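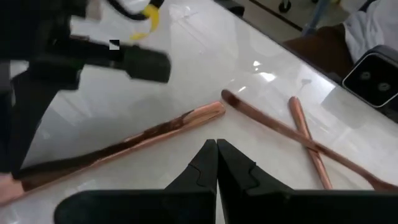 **Workroom diary, Winen House, February**
Entry kept by Efa Dafis

The workroom opened at 8:15. The heating had been left at the lower setting overnight and the room was slow to warm, so the morning began with paperwork at the desk. The loan file for the Jindorau display is now complete except for the condition notes on the copper sticks, and today was set aside for those.

The sticks were brought through from the store by Mathias Stöckli in their long box, with the old tissue still folded around them. The tissue has been discarded. It had gone brittle along the folds and was leaving small pieces in the corners of the box. I have asked for a new roll on the next order and used plain cotton cloth in the meantime.

We laid the sticks on the marble-patterned table. The store bench has a dark top and it is hard to see an edge or a mark against it. The pale surface is much better for this work, although the glare is a nuisance and I had to keep changing my position in order to read the finish correctly. Mathias suggested closing the blind. This removed the glare and also most of the useful light, and the blind was opened again.

Notes as dictated, to be typed into the file:

- **Longest stick.** Wood, with a glossy finish, pinkish-copper in color. A darker brown streak follows part of the length. The streak is already mentioned in the 1950s list, under "brown line," and I do not consider it to be recent damage. Rounded end sound. No action.
- **Second stick.** Tip darker than the shaft, rounded and slightly flattened. The other end widens a little. The dark tip should be described in the loan papers so that it is not taken for a fault when the sticks are unpacked at Jindorau.
- **Short stick.** Same copper tone and shine as the others. One light scratch near the middle, found by touch and confirmed under the hand lens. Recorded, no treatment.

There was some discussion of the word "copper." The earlier labels say "copper sticks" with no further explanation, and visitors have more than once written to ask whether the sticks are metal. Ulla Løken is of the opinion that the title should stay as it is, as it has been used in the house for as long as anyone can recall, and that the material line underneath should say "wood, copper-colored finish." I agree with this and have changed the draft label. Meinrad Ruchti will need to see it before it goes to the printer. He is away until the end of the week and I have left a copy in his tray.

The question of cleaning was raised again. The file contains a letter from the Gisler workshop, written when the finish was last looked at, which advises against polish of any kind. It recommends a soft dry cloth, used along the length and never across it. We followed that advice. The cloth picked up very little. I would like the letter to be copied and kept in the box with the sticks, as it took me 19 minutes to find it this morning in a folder marked "Frames."

Lunch was taken at the usual time. Flurina Ortner came up from the front desk to ask about the school group and stayed to look at the sticks. She asked whether they had been made as a set. The record does not say. They were entered together, on one line, and share a finish, but the difference in length is considerable and the short one may have come from elsewhere. It is also possible that it was cut down at some time before it reached us. I found no clear sign of this at either end and have written "origin of short stick uncertain" in the notes. It is a dull phrase, but I would prefer it to a guess.

The afternoon was given to the packing. The present box allows the sticks to roll against each other when it is carried, and two glossy surfaces should not be left to rub. Mathias has drawn up a tray with a separate channel for each stick, cut from gray foam and lined with the cotton. The widened end of the second stick requires a little more room than his drawing gave it, and the channel has been corrected by hand in pencil. The foam on our shelf is 50 millimeters thick and will do. He expects to cut it tomorrow, and I have asked him to try the fit with dowels first.

Other matters:

The Welitz catalog has arrived, with page 32 missing. A replacement has been requested.

The drawer under the window still sticks. I reported this in the fall and have reported it again today.

The school group is confirmed as 15 children with their teacher. They will be shown the front rooms and the stair hall. Flurina asked if the sticks might be brought out for them to see. I was sorry to refuse, and I have offered instead to leave the printed photographs at the desk, with the new material line attached - it may at least reduce the number of letters.

The sticks were wrapped singly in cotton and returned to the store at 4:40. The table was wiped down with a damp cloth and dried. Mathias signed the movement sheet and I countersigned it. The key is back on its hook.

For tomorrow: foam, tissue order, copy of the Gisler letter. Ask Ulla if she still has the older label, as I should like to compare the wording before Meinrad returns.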